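Open-topped bins on a wooden bench: liner or no liner?
4 min read

tidebench
Looking for opinions on gray open-topped bins kept permanently on a bench. Mine sits on a pale wooden top, gets loaded and emptied all day, and the inside has started to scuff. I am deciding between a cut-to-fit liner, a replacement bin every so often, or leaving it alone. Contents are mixed small goods, some wrapped in foil. The bin is a Brevby, the large size. Bought in March.

oxbow_217
Leave it alone. Scuffing in a bin is cosmetic until you can catch a fingernail in it. I have 17 of the same Brevby bins in the stockroom and the oldest look terrible and work fine.

kerf&dado
Disagree in part. Chips low on a wall collect grit, and grit marks anything soft or shiny you put in afterward. Foil is the worst for this. If the contents are going to a customer, the inside surface matters. If they are going to a shelf in the back, it doesn't.

tidebench
Some go to customers. Most don't.

kerf&dado
Then keep 2 bins and don't mix them. Liner in the one for customer goods, nothing in the other.

pallet_jill
What liner, though? I tried the Lanuron mat, cut to the floor of the bin. It curled at the corners inside a month and small parts went under it. I spent more time fishing things out than I ever spent wiping the bin.

kerf&dado
Lanuron comes in two weights. The thin one curls. The heavy one stays put if you cut it slightly oversize and press it in.

pallet_jill
Mine was the heavy one. Cut oversize, it humped in the middle. We may have different bins.

oxbow_217
Wall angle. The Brevby walls taper, so the floor is smaller than the opening. Measure at the floor or you will cut it wrong every time.

pallet_jill
I measured at the floor.

tidebench
Following up on where the wear is, as that affects the choice. The far wall is a flat blue-gray panel and the small white scuffs and chips are along its lower border. A floor mat would stop short of those. 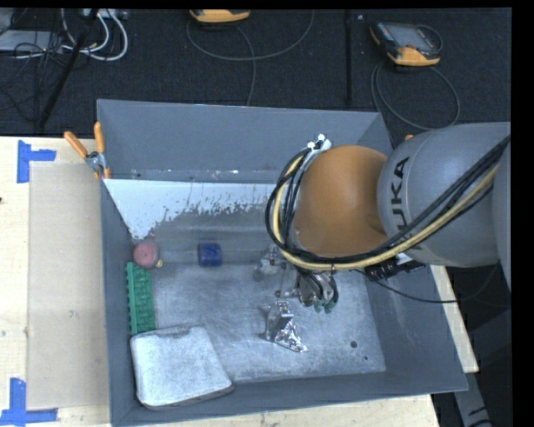 I could run a strip along the bottom of that wall and leave the floor bare. Has anyone done that with the Cattaneo edge tape? The listing says it is rated for 1,000 wipe-downs, but it doesn't say on what surface.

oxbow_217
Used it on drawers, never on a bin. Adhesion was good on clean plastic and poor on anything with old polish on it. Degrease first, let it dry overnight, then apply. Do not stretch the tape as you lay it or it will creep back from the ends.

kerf&dado
A strip gives you a ledge at its top edge. Small, but foil will snag on it. I would sand the chips flush with fine paper, wipe, and skip the tape.

oxbow_217
Sanding leaves a matte patch that holds dirt. I don't see the gain.

kerf&dado
Finish with a finer grit. It takes ten minutes.

pallet_jill
Separate point – check the underside of the bin as well. Grit trapped between a bin and a wooden top will mark the wood when the bin shifts. I put thin felt under mine, the Fluketwood sheet, and change it when it flattens.

tidebench
Good point, I had not looked under it. Plan for now: sand the lower border lightly, felt underneath, no mat. Second bin ordered for the customer goods. I will post the state of it after a few months of use.

oxbow_217
Write the start date on the base in marker. You will not remember it.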